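Programs > Community Technology > Grantee Reports > Ildale

About Grants Reports Events Contact

June 2021
Submitted by Orhun Öztürkmen

Progress report: public demonstration and open day

The main activity in this period was the open day planned in the second part of our proposal. It took place at the Ildale site and was the first time people outside the project saw the simulation work while it was running. The report covers the visit itself, what the visitors asked, what the day cost, and what we changed afterward.

We sent 464 invitations by mail and e-mail, mostly to local schools, small manufacturers and past contacts of the training center. The proposal had allowed for 400. The extra ones went to households on the streets next to the site, at the suggestion of Başaran, the firm that lets us the building. Visitors came through in small groups. Each group had a short talk in the front room and then moved to the demonstration room, where the task was shown on a large screen.

We chose the target task for the demonstration. It has few parts, and a person with no background in the field can follow it. There is a wooden tabletop, a red and white target lying on it, a blue bar, and one white arm. The talk before it was kept to a few minutes so that most of the time went to watching and asking.
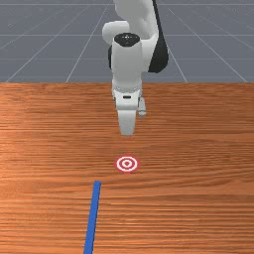 Groups were allowed to ask for the simulation to be paused at any point, and most of them did. Pausing was useful. It let the presenter explain what the arm is given at the start of a run and what it has to work out for itself. It also slowed the schedule, and by the middle of the afternoon we were running well behind. We shortened the talk for the remaining groups and left the demonstration at full length.

The questions fell mostly into two kinds. Teachers and parents wanted to know whether students could use the software at school and what kind of computer it would need. The manufacturers asked how much of what is learned in simulation carries over to a real machine. We told them plainly that we do not yet have results to show on this, and that the comparison work belongs to the next phase of the grant. One visitor from Gristerero, a packaging firm, asked for a separate meeting on the subject. That meeting has been agreed to but has no date yet.

Several people found it hard to judge height and distance from a single view. The front view gives a good sense of the arm as a whole, but it is difficult to tell from it how far the fingers are above the table. For the later groups the presenter switched to the close view more often, looking down past the fingers to the wood and the target. Comments after that change were better, and we will start with both views next time.

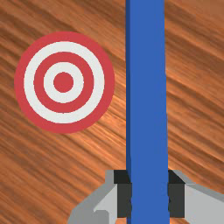 Preparation took longer than planned. The Zondness software, which we use to run the scenes, was updated in May, and our saved scenes had to be checked one by one before we could rely on them in front of an audience. Two of them would not load and were rebuilt. This used staff time that had been set aside for the written handout, so the handout given out on the day was a single sheet instead of the booklet described in the proposal. The booklet text is drafted and will be finished in the next period.

There was one interruption on the day. The screen lost its signal while a group was in the room, and the presenter carried on with the questions until it came back. The cause was a worn cable — it has been replaced.

Spending on the open day stayed within the approved line. Printing came in under budget because of the shorter handout, and postage came in over it because of the added invitations. We are not asking to move money between lines. Receipts are attached to the financial form.

Changes made since the open day:

The talk has been cut and rewritten without technical terms. The word "gripper" stays in, with a short explanation.

Group size is now limited. The demonstration room is narrow, and people standing at the back could not see the lower part of the screen.

A sign-up sheet for schools is kept at the front desk. So far 3 schools have put their names down for a visit of their own.

Work planned for the next period is the booklet, the school visits, and the first stage of the comparison between simulated runs and the physical arm. The physical arm has been ordered, and the supplier has confirmed the order but not the delivery date. If it comes late, we would bring the school visits forward and start the comparison afterward. We will write to the program office as soon as we have a date.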